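Larnitz Table Owner's Guide
Section 4: Cleaning and Surface Care

Read this section before you clean the table for the first time. It covers everyday wiping, stuck-on spots, pen and crayon marks, and the yearly oiling. Assembly is in Section 2 and leg adjustment is in Section 3.

The tabletop leaves our Groltport shop with a thin coat of Skirnik clear hard oil. The oil soaks into the wood and leaves very little on the surface, so you will feel the grain under your hand. It also means the top marks a little sooner than a lacquered one, and that most marks can be taken out at home.

4.1 What you need

Soft cotton cloths, at least two
Mild dish soap, unscented if you have it
A bowl of lukewarm water
A green scouring pad, for spots only (see 4.3)
A plastic scraper or an old bank card
Skirnik clear hard oil, 200 ml can, for 4.5

CAUTION: Do not use bleach, ammonia, oven cleaner, furniture polish with silicone, or steel wool. Steel wool leaves small bits of metal in the grain, and these turn into dark spots the next time the wood gets damp.

4.2 Everyday wiping

1. Clear the table. Lift things off. Do not drag them.
2. Brush off crumbs with a dry cloth.
3. Dampen a second cloth in plain water and wring it out until it no longer drips.
4. Wipe along the grain from one end of the table to the other.
5. Dry right away with a clean cloth.

Add a few drops of dish soap to the water if the top feels sticky. Wipe again with plain water afterward, then dry.

Note: The grain on your table may not run straight. Many tops have long curves in them, and there you should follow the general direction and not worry about every bend.

4.3 Stuck-on spots

Dried sauce, candle wax, glue and paper that has bonded to the top all belong here. Try the scraper before the pad. A lot of spots come off with the scraper alone.

1. Lay a damp cloth over the spot for five minutes. Skip this step for wax.
2. Hold the scraper nearly flat and push gently under the edge of the spot.
3. Wipe away what comes loose.
4. If something is still there, dampen the scouring pad and squeeze it out.
5. Lay the pad flat and rub along the grain with light pressure, five or six strokes.
6. Wipe and look. Repeat if needed.
7. Dry the area and leave it for a full day before you put anything on it. 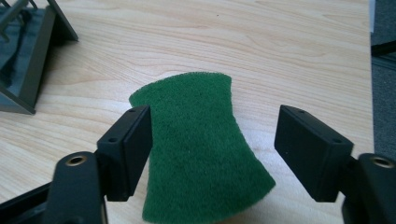

Fig. 4-1. Green scouring pad laid flat on the tabletop.

Keep the whole face of the pad on the wood. If you press with a fingertip or use only a corner, you will cut a small dish into the surface, and it will show in low light. A pad with curved-in sides is easy to hold across the waist, but a plain rectangular one works just as well.

Use a pad that has not been used on pots. Old pads hold grease and burnt food, and both will go straight into the oil finish. We suggest keeping one pad for the table and storing it with the oil can.

CAUTION: The pad is abrasive. It will remove some of the oil along with the spot. If the area looks paler or duller than the wood next to it once it is dry, go to 4.5 and oil it.

4.4 Marks from pens, crayons and cups

Crayon: Rub with a dry cloth first. Then use soapy water on a cloth. The pad is rarely needed.

Washable marker: Damp cloth and soap. Do it the same day if you can.

Ballpoint: The ink is often pressed into the wood. Clean off what you can with a soapy cloth and leave the rest. Do not dig at it with the scraper.

Permanent marker: Test any cleaner on the underside first. Light sanding with 300 grit paper along the grain will take out a shallow mark. Oil the area afterward.

White rings from cups: Leave them overnight. Some fade without any work. If the ring is still there in the morning, put a little oil on a cloth and rub it in, then wipe off everything that has not soaked in.

Dark rings: These usually come from metal cans or pots left standing in water. Sand lightly as for permanent marker. A deep ring may not come out all the way.

Note: Owners of the Xie bench have the same finish on the seat and can follow the same steps. The bench legs are painted, so keep the pad and the sandpaper off them.

4.5 Oiling the top

Oil the whole top once a year. June is a good month in most homes, as you can leave the windows open while the oil cures. A table in heavy daily use may need it twice.

1. Clean the top as in 4.2 and let it dry overnight.
2. Go over any rough areas with 300 grit paper, always along the grain.
3. Remove the dust with a dry cloth, then with a barely damp one. Wait until the wood is dry.
4. Stir the oil. Do not shake the can.
5. Pour a small amount onto a cloth and spread it thinly. Work in strips the full length of the table.
6. Wait 15 minutes.
7. Wipe off all the oil that is still on the surface. Use a fresh cloth and change it when it gets wet.
8. Leave the table for 24 hours before light use and for a week before you put water on it.

One 200 ml can is enough for one coat on the standard table. For the long table, buy the 1000 ml can, which keeps for two years if the lid is pressed down firmly.

WARNING: Cloths with oil on them can heat up and catch fire without a flame. Spread them out flat outdoors to dry, or put them in a metal can filled with water and close the lid. Do not leave them in a pile.

4.6 Checking the surface

Look over the top in daylight after each oiling and any time you have used the pad. Stand at one end and sight along the wood toward a window. 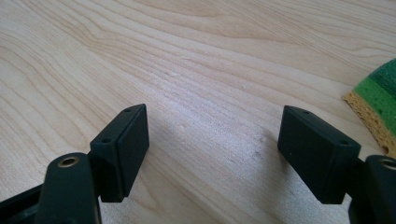 Page last changed: Thu 8 August

Differences in the grain are normal. It can be darker and stronger in one part of a top and fade to a plainer, brighter band in another, and cleaning will not even this out. Arcs and long ovals in the pattern are part of the wood as well – please do not sand them.

What you are looking for is this:

Shiny patches: Oil was left on the surface. Rub with a cloth and a few drops of fresh oil, then wipe dry within five minutes.

Sticky patches: Same cause, but the oil has started to set. Use the scouring pad with a little fresh oil, along the grain, and wipe dry. Treat the used pad like an oily cloth (see the warning in 4.5).

Dull patches: The wood has taken in more oil than you gave it. Put on a second thin coat in that area only.

Fine scratches across the grain: Sand with 300 grit paper, along the grain, until they are gone. Oil afterward.

Raised, fuzzy grain: The wood has been too wet. Let it dry for two days, sand lightly, oil.

4.7 Deep damage

Burns, dents and cuts that catch a fingernail are outside the scope of this guide. The top can be sanded back fully up to three times over its life. If you do this yourself, remove the legs first (Section 2, steps in reverse order) and work with the top lying on blankets.

For replacement tops and oil, have your order number ready. It is on the label under the table, next to the left rear leg plate.

Continue to Section 5, Moving and Storage.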